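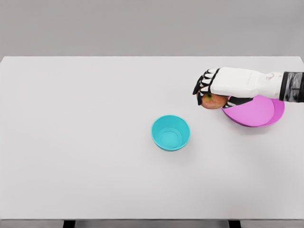

Slide 1. White hand over a white tabletop, gray wall behind (render).

Speaker notes: Matching whites in interior paint

Start on the title slide. Wait for the room to settle, then go straight to slide 2.

Slide 2. White is a range. A paint sold as white reflects most of the light that reaches it, but the small part it absorbs decides whether it reads as warm or cool. Two cans with the same word on the lid can differ enough to show at a doorway. Pass out the Grelidmont cards now, face down.

Slide 3. Surfaces on the title slide. Go back one click if anyone asks. The tabletop is matte and off-white with a slight gray tint, and it gets darker toward the corners. The shell of the hand is glossy. Same family of color, different finish.

Slide 4. Gloss. A matte film scatters light in all directions. A glossy film sends part of it back at one angle, so the apparent color changes as you walk past. Readings must state whether gloss was included or excluded. Most disputes I get called in on — trim against wall, usually — come down to two people using different settings.

Slide 5. Light source. Turn cards over. Look at them under the ceiling lights, then by the window. Samples 1671 and 49 should match in one place and split in the other. Explain metamerism here, no equations. If the blinds are stuck, use the Cleker lamp and switch between its two settings.

Slide 6. Tinting. Black lowers lightness and often pushes the color toward blue. Raw umber lowers it and keeps it warm. Grumix base takes both, but add the umber first and read again before adding black. Dry the drawdown fully. Wet readings are no use for a match.

Slide 7. Touch-ups. Same batch, same roller nap, same film thickness. Feathering works on matte walls and fails on semigloss. For semigloss, repaint corner to corner.

Slide 8. The Belay hallway job. Svend Zoëga's readings, taken in July. Point out the north wall — the match passed on the meter and the client still rejected it. Leave the table up during questions.

Collect the cards at the door.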